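2024-04-16

Wild yeast notebook, Horkstead juice, continued

Up early and straight to the cold room, coat still on. The Virág jars are going! A proper ring of foam at the shoulder of the glass and that lovely bruised-pear smell when the lid is cracked. I had more or less given up on them last week and was going to tip them.

Airlocks topped up. Thermometer in the cupboard reads 16, same as when I left.

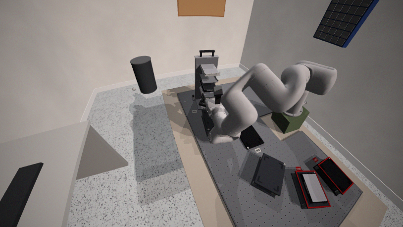
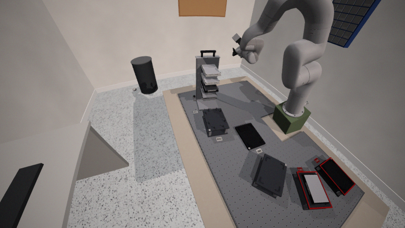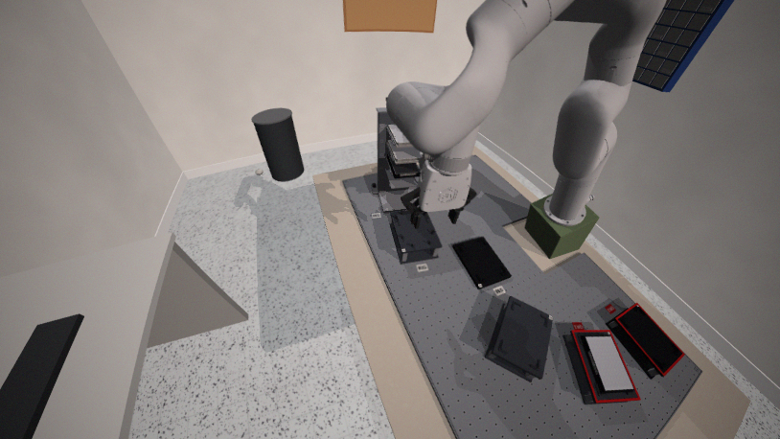

Renders of the arm on its green pedestal. The rack with the carrying handle is easiest to see in the first two.

Back to the jars. For anyone picking this up cold: the juice is from the October pressing at Horkstead, frozen the same night, thawed in the fridge and split between two lots. One lot had skins added back (the Virág jars), the other is juice only, labelled Kernia after the old press. No bought yeast in either. Whatever is growing came in on the apples or off the cloths.

Kernia jars: quieter. A few lazy bubbles if you tap the glass, a pale layer on the bottom, smell still mostly apple with a bit of wet cardboard. I don't mind the cardboard yet. Last year's best batch smelled like a damp parcel for ages and then turned into something I would happily have paid for.

Gravity on both lots. Virág has moved a good way since the last reading, Kernia hardly at all. Numbers are on the sheet inside the cupboard door. NB the hydrometer sticks to the side of the narrow cylinder, give it a spin before reading. I read it wrong first time and got very excited for a minute.

Microscope, late morning. Spun a little of each at 2,000 rpm, poured off the top, resuspended the pellet in clean water and had a look.

Virág: gorgeous. Plenty of small lemon-shaped cells with buds at the pointed ends, which I'd expect at this stage, and mixed in with them a fair number of rounder, fatter cells that look much more like the yeast we want to finish the job. If those really are what I think they are, the lemons should fade out over the next week or so and the round ones take over. Would love to catch the changeover properly this time instead of coming back from a weekend and finding it done. Going to sample every morning.

Kernia: mostly lemons, lots of apple debris, a few long thin things I couldn't name. Could be a film yeast. Could be bits of cloth. Drew them anyway, see loose sheet.

Methylene blue on the Virág sample: hardly any blue cells, so they're alive and happy. Forgot to do the Kernia one. The stain bottle is nearly finished, put it on the order list.

Plates. Streaked both onto the Estari agar, with and without the antibiotic. Poured this batch a bit thin and there are bubbles in a couple of the plates, so don't read too much into the colony edges. The green colour went in fine, though, and the acid producers ought to show up nicely against it. 11 plates in the incubator, lids down, tape on the stack. Please don't move them to make room for bread dough. (You know who you are.)

Enikő Bakos came by after lunch and smelled everything with her eyes shut, which I recommend. She got banana off one of the Virág jars straight away and I couldn't un-smell it afterwards. On Kernia she said "hay, then pencil". Her question was whether we're tasting the skins or tasting the yeast that came in with them, and I have no answer at all. We talked about it for far too long, standing in the corridor.

What we came up with: take some of the frozen juice, heat it to knock back whatever is in it, cool it, then add heated skins to one jar and plain skins to another. Start both from the same spoonful of Virág sediment. If the banana turns up in both, it's the yeast. If it only turns up with the plain skins, it's something living on them. The heated juice will taste cooked whatever we do, so it needs a jar of its own with nothing else in it to compare against. There's enough juice left for this as long as no more gets drunk.

She also thinks the Kernia lot is short of food and wants to give it some nutrient. I'd like to leave it be a bit longer. Slow isn't a fault in cider, the old farm barrels used to sit all winter. Compromise: feed one Kernia jar, 2 g, leave the rest. Fed jar has a red band round the neck.

To do
Heat-treat juice and skins, cool overnight
Order methylene blue, more airlock bungs
Stain Kernia
Look at the plates, then again the day after
Ask Horkstead whether the trees behind the barn were sprayed before picking, I keep forgetting
Wash the press cloths, or better, save a corner of one and plate it first!

Later. Looked in before going home and one of the Virág jars has pushed foam up into the airlock. Swapped it for a clean one and wiped down the shelf. It's the jar by the door, watch that one tomorrow.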